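The Grey Panel

Nkechi Iyamu started wiping at seven, before the phones. The room on the second floor in Irville had been rented by Eide for 15 years, and the lease ended Monday. Everything that could be sold had gone to a man from Ballutano, who paid 300 for the lot and left the built-in worktop behind.

She did the windows first. Then she did the shelf where the Rastari catalogs had stood, and the sill, and the door frame where somebody had once marked the height of a child.

Ľudovít Zeman came in at half past eight with two coffees and his coat still on.

"They keep the deposit if there's a mark," he said. "A thousand."

"It's 1000 whether you say it or not."

"I'm only telling you what the letter says."

He put the coffees on the floor. She had told him not to put anything on the worktop -- not keys, not cups, not his elbow. He had worked at it longer than she had. He had cut samples there and eaten his lunch there, and one December he had slept on it with his shoes on when the buses stopped. He walked its length now with his hands behind him.

"You got the glue off," he said.

"Most of Saturday."

"What with?"

"A plastic card. My old library card, if you want to know."

He bent down at the far end, where the pale top met the grey panel, and looked along the join. Nkechi drank her coffee and waited. A truck was backing up in the yard.

"There's something here," he said.
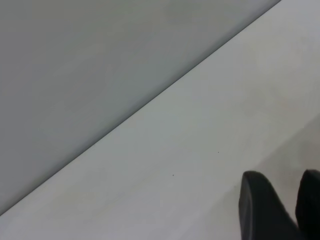

"Where?"

"Two specks. Small ones."

She came over with the cloth but she didn't use it. She leaned in next to him until their shoulders touched. They could have been ink, or pepper, or grit from the window.

"Does the letter say anything about specks?" she asked.

"It says marks."

"Then leave them a minute."

He took his coat off at last and hung it on the door handle. They sat on the floor under the window and finished the coffee, and he asked her what she was going to do on Tuesday.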